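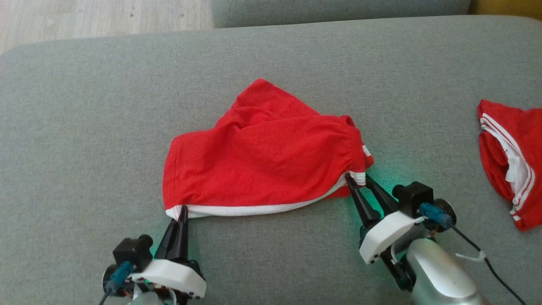
Coucou tout le monde ! J'ai enfin repris le tri de mes ceintures, et je me suis fait une petite frayeur : j'en possède 19, dont la moitié ne passe plus dans aucun pantalon. La coupable, c'est la mode des tailles hautes — les passants sont plus étroits qu'avant, surtout chez Tedwood, où je n'arrive plus à glisser quoi que ce soit de large.

Du coup j'ai demandé conseil à Delphine Ridgeway, de l'atelier Carkach. Pour une robe chemise, elle prend une ceinture de 2 cm en cuir souple, nouée au lieu d'être bouclée (le bout repasse dessous et retombe sur le côté). J'ai essayé avec ma vieille robe kaki et je ne la quitte plus !

Côté envies, je louche sur la nouvelle ligne Onyeka, en cuir tressé, à 45 euros. Le cognac est superbe, le bordeaux un peu terne à mon goût. Prenez une taille au-dessus si vous comptez la porter sur un manteau.

Et pour celles qui m'ont écrit à propos des trous supplémentaires : l'atelier les perce sur place, 3 euros le trou, avec une pince propre et bien alignée. Pensez à apporter le pantalon avec !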